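Dernière mise à jour : 24 octobre 2022
Imprimer cette page | Envoyer par e-mail

Visite de l'atelier de Gullthorpe : une matinée au milieu des tours

Rubrique : Visites et sorties / Informatique / Réemploi

L'atelier Brinura ouvre ses portes deux fois par an, en juin et à l'automne. Il se trouve au fond de la zone artisanale de Gullthorpe, derrière le dépôt de matériaux, et il vaut mieux venir à pied depuis l'arrêt du bus 73 car le parking est petit. Nous étions un groupe de 30, divisé en deux à l'entrée. Le premier est parti voir le stockage, le second est resté avec Jouko Rissanen dans la salle de démontage. J'étais dans le second.

On y travaille sur des ordinateurs de bureau réformés par des entreprises et des écoles de la région. Les machines complètes sont remises en état quand c'est possible. Les autres servent de réserve de pièces. 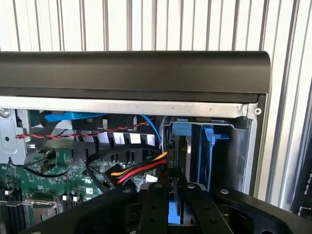
Texte : Hywel Maddocks

Jouko Rissanen a commencé par une tour ouverte, un modèle à poignée noire sur le dessus. Il a laissé chacun regarder à l'intérieur avant de parler. Pour qui n'a jamais ouvert d'ordinateur, ce sont d'abord les câbles qui frappent : le faisceau jaune, rouge et noir de l'alimentation, qui rejoint les disques, et des câbles bleus plus discrets. La carte mère verte se trouve en partie dessous. Il nous a conseillé de toujours suivre un câble du doigt, d'un bout à l'autre, avant de tirer sur quoi que ce soit.

L'ordre de travail est écrit sur une feuille au mur. On débranche l'alimentation, on note le numéro de la machine (la nôtre portait le 2504 dans le registre), puis on sort les disques, qui partent aussitôt dans une armoire fermée à clé. Les données sont effacées dans une autre pièce, que nous n'avons pas visitée. Viennent ensuite les barrettes de mémoire, les cartes d'extension s'il y en a, et le processeur en dernier. Les vis sont triées par taille dans des bacs. Un visiteur a demandé si l'on réutilisait vraiment les vis. Oui, et c'est même ce qui manque le plus souvent.

Les conduits d'air en plastique noir ont donné lieu à une assez longue discussion. Ils guident l'air vers les ailettes métalliques et beaucoup de gens les jettent en croyant gagner de la place. L'atelier les garde avec la tour d'origine, car un conduit d'un autre modèle ne s'adapte presque jamais.

Après une pause café — le café était offert, les biscuits aussi — nous sommes passés à la partie sur les composants. Un processeur se manipule par les bords et ne se pose jamais sur ses contacts. Rissanen nous a montré comment il vérifie un support à la loupe, sous une lampe inclinée. Il lui faut peu de temps par pièce, mais il dit qu'il ne le fait plus en fin de journée, quand les yeux fatiguent.

Pour la mémoire, la règle de la maison est simple : on relève la référence, on teste, on range par capacité. Les barrettes qui échouent deux fois au test vont au recyclage. Celles qui passent attendent dans des pochettes antistatiques. La société Ibarra en reprend une partie, le reste sert aux machines vendues sur place. J'aurais aimé voir le banc de test en marche, mais il était réservé ce matin-là à l'autre groupe.

Sur le support présenté ensuite, on distingue bien le processeur carré dans son logement, avec son capot métallique beige et le mince liseré vert du circuit. Le marquage est trop petit pour être lu sans loupe. À gauche, deux circuits vert foncé sont à la verticale, l'un plus long que l'autre.

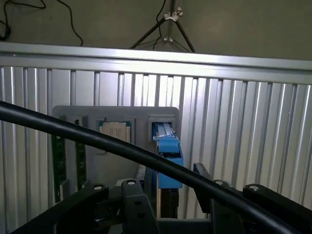
Informations pratiques

La visite est gratuite, sur inscription auprès de l'accueil de Brinura. Elle dure 2 heures, debout pour l'essentiel. Il faut des chaussures fermées et les manteaux restent au vestiaire. Les enfants sont admis s'ils sont accompagnés, mais ils n'entrent pas dans le stockage.

On peut déposer du matériel le jour de la visite, à l'entrée de service. Les écrans à tube ne sont plus acceptés et doivent être portés à la déchetterie de Prindbridge. Pour les tours et les portables, prévoir de signer une fiche de dépôt.

La prochaine ouverture est prévue en juin. Le programme sera le même, avec en plus un atelier sur le nettoyage des ventilateurs.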